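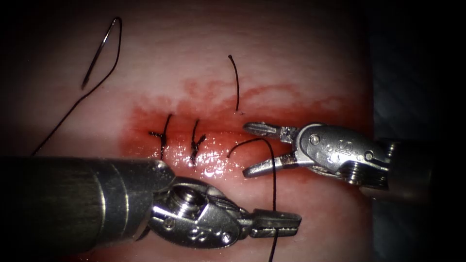

**Figure 6.1** Two instruments at one end of a part-closed incision, with two stitches tied.

# Chapter 6: Who Closes the Wound?

Stitching is slow work, and for a long time it has been junior work. A senior surgeon finishes the main part of an operation and steps back, and someone with less experience closes. That person is watched and corrected, and over some years becomes good at it. Any scheme to hand part of the stitching to a machine is also a scheme to change that arrangement, although the sales material seldom puts it that way.

This chapter follows one such scheme. Bataineh is a teaching hospital with a busy general surgery department. It took on a system called Nello, supplied by a firm named Tredum, which can place and tie interrupted stitches by itself while a surgeon sits at the console and watches. The surgeon may take over at any point. Tredum's proposal to the hospital promised "100 per cent consistent closure" and "more time for what matters". You should read both phrases slowly. Consistent with what? And who had decided that closing a wound was something other than what matters?

## 6.1 What the department was told

The hospital's own report covers 258 operations in which Nello was available. In 139 of them it was used for at least part of the closure. The report presents this as a success, and it may be one, but the figure says very little by itself. A case in which the machine tied every knot and a case in which it tied one before the surgeon took over are entered in the same column. The report doesn't say how often the surgeon took over, or why.

Randa Hattar, a theatre nurse in the department, asked about this at a staff meeting in August. She was told that handovers were "part of normal use" and so had not been recorded separately. Her notes from the meeting, which she let us read, have the words "normal for whom" written in the margin.

Her own work had changed as well. Instruments still had to be prepared, sutures still had to be loaded, and a new set of checks came before each closure. None of these tasks appears in the report's table of time saved. The table measures the surgeon's hands and leaves out everybody else's. 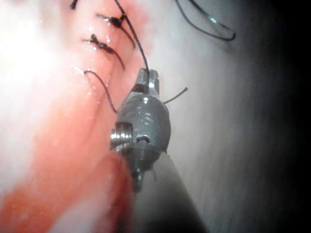 **Does a system like this cut the number of people needed in theatre?**

It didn't at Bataineh, where the same number of staff were present with or without Nello, though several of them were doing different things.

That answer disappoints people on both sides of the argument. Managers had hoped for shorter lists of names on the rota, and some of the staff had feared the same thing. What happened was duller and harder to measure. Tasks moved from one person to another, usually downwards in pay, and job descriptions stayed as they were.

## 6.2 Learning to watch

Revathi Kulkarni was a surgical trainee when Nello arrived. Before then she closed most days. Afterwards she was often asked to supervise the closure from the console, and this was logged as equal experience. She disagrees with that. "I know what a bad stitch looks like," she told us. "I want to know what one feels like just before it goes bad."

We should be careful with this complaint. Instruments worked from a console had already put distance between the surgeon's fingers and the thread, and trainees learned to judge tension largely by eye. Each generation of surgeons has also been told by the one before that it is losing its touch.
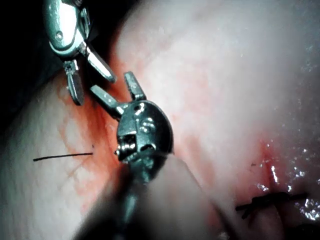 Even so, there is a difference between working at a distance and watching something else work. A trainee at the controls makes a small error and corrects it, many times in an hour. A trainee who supervises makes one kind of decision: to step in or to leave it alone. She is then expected to take over at the hardest moment, with less practice than her seniors had at the easy ones.

Tredum's reply was a training package called Plisel, made up of 6 sessions on a simulator. Kulkarni completed it and thought it well made. The department counted it towards her required hours, which meant that fewer of those hours had to be found in theatre – a saving that went into the next report as a benefit to trainees.

## 6.3 Before you read on

The rest of the chapter looks at three matters in turn: how the hospital measured time, who carried the blame when a closure had to be redone, and what the staff asked for when the contract came up for renewal. Keep a copy of the table of time saved beside you as you read Section 6.4. Mark each row where a task has been removed from one person's day, then look for the row where it was added to someone else's.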